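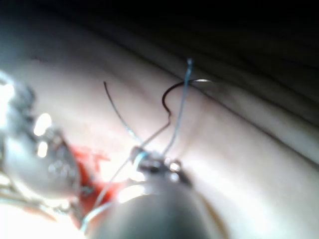
By Gretover

Gretover Gun Show: Frequently Asked Questions
Updated 11/05/2019

When is the next show?
The spring show is over and your truck has probably recovered. The next one is in August, at the Travura fairgrounds, in the big exhibit hall with the bad acoustics. Doors open at 9 both days and close at 5 on the first and 3 on the second, when most of the dealers are already folding tables and pretending not to see you.

Do I need a ticket in advance?
No. Pay at the door, cash or card. The card reader works when it feels like it, so bring cash. Kids under 12 get in free with an adult. The adult has to stay with them. We had to add that line.

Can I bring a gun to sell or trade?
Yes, up to 2 per person. It must be unloaded, with the action open, and you must stop at the check table inside the front door, where it gets inspected and zip-tied. Leave all magazines and loose ammunition in a separate bag. Please don't unload in the parking lot. Unload at home, where the audience is smaller.

I have a carry permit. Can I carry inside?
Not loaded, no. We know about your permit. We're happy for you. Every firearm in the hall is tied, including the ones belonging to people who tell us they have been doing this since before we were born.

Can I cut the zip tie to show a buyer the trigger?
No. Go to the check table and ask. Someone will cut it, stand there while you do whatever you need to do, and put a new one on. Cutting it yourself gets you walked out, and you don't get the admission back.

Do I have to fill out paperwork to buy?
If you buy from a licensed dealer, yes, the same form and the same background check you'd get in the store. Bring a current government photo ID with your current address on it. An ID with the address from two apartments ago will cost you an hour and possibly the gun. Private sales have to follow state law, and if you aren't sure what that is, ask a dealer to run the transfer. Several of them do it for a fee posted at the table.

The check came back "delayed." What now?
You go home without it and the dealer calls you. Arguing with the dealer won't speed this up. Neither will arguing with us.

How many tables are there?
More than 100, counting knives, leather, surplus, books and the jerky people. The jerky people have been on the corner by the restrooms for 7 years and are not moving.

What does a table cost, and can I get one by the door?
Table prices are on the vendor form. Everybody wants one by the door. Returning vendors get first pick, then it goes by the date we receive your payment. Calling to say the check is in the mail doesn't count as payment.

Is there food?
Cù runs the counter at the back of the hall. Coffee, chili, hot dogs, a salad for the one of you who asked. The Nesta Diner across the road will also take you, zip tie and all, as long as the gun stays locked in your vehicle.

Are dogs allowed?
Service dogs only. The floor is concrete and the aisles are narrow.

Can I take pictures?
Of the hall, fine. Of somebody's table, ask first. Of somebody's face, definitely ask first.

I lost something at the last show.
We have a box. At the moment it holds reading glasses, one glove, a tape measure and a holster for a left-handed person. Describe your item at the check table and it's yours.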